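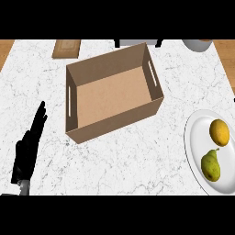 From: Firdevs Bilgin
To: hellulano-users
Subject: Re: [hellulano-users] withdrawals "pending review" since Thursday

On Thursday evening, Ekrem Bozkurt wrote:

> Is anyone else stuck? I asked Hellulano to send 2 ETH to my own
> hardware wallet and the status has said "pending review" ever since.
> Support sent me a form asking for proof of address, which I filled
> in, and then a second form asking for proof of address.
>
> I have moved coins out of there plenty of times and never seen this.
> The status page is green from top to bottom. Should I be worried, or
> am I being the guy who panics and sells the bottom?
>
> Ekrem

Ekrem,

You are not alone, if that helps, and I suspect it doesn't. I have a withdrawal from the same day in the same state. Mine is 400 USDC, so I am losing less sleep than you, but I would still like it back before my grandchildren have to inherit the support ticket.

What I know so far:

The green status page means the website loads. I asked about this last January when deposits were down for most of a day and was told that deposits are "a partner service" and don't get a light. I assume withdrawals are also a partner service. I am no longer sure what Hellulano does itself, apart from the newsletter.

Tülin Başaran got hers out on Thursday morning, 1,000 USDC, no questions asked. Elif Naz Polat tried the same afternoon and got the form. So something changed around lunch. Elif thinks they lowered the limit for manual review without announcing it. The help page used to say anything under 2,000 dollars a day goes through automatically. It now says "most withdrawals" go through automatically, and I leave it to you to guess who counts as most.

The less cheerful theory, from the Drenunby forum, is that the hot wallet ran low and they are slow-walking everyone while they refill it from cold storage. The person posting it also believes several things about the moon landing. I looked at the address he linked and it does show a low balance, but I have no way of knowing that it belongs to Hellulano and neither does he.

If I were you:

Don't cancel and resubmit. Elif did, and it put her at the back of the line with a fresh form.

Download your full trade history and the balance statement now, as CSV, while the button works. You will want them for taxes anyway. Take a screenshot of the ticket number too. Mine changed once.

Answer the second form even though it is the same as the first. Use a utility bill and not a bank statement. Beatrice Biwott says the bank statement gets bounced if it runs over one page, and nobody writes back to say so.

Ignore anyone who messages you privately offering to "release" the funds for a fee. I have had three so far, and one was called Hellulano Oficial Recovery Desk, with one f.

I moved what I could over to Gumede last year and the rest sits on a Zosar device in a drawer, so please don't take my calm as evidence of anything. If your ETH shows up, post the time it was sent and I'll do the same with mine.

Firdevs

PS to the list admin: the digest is arriving twice again.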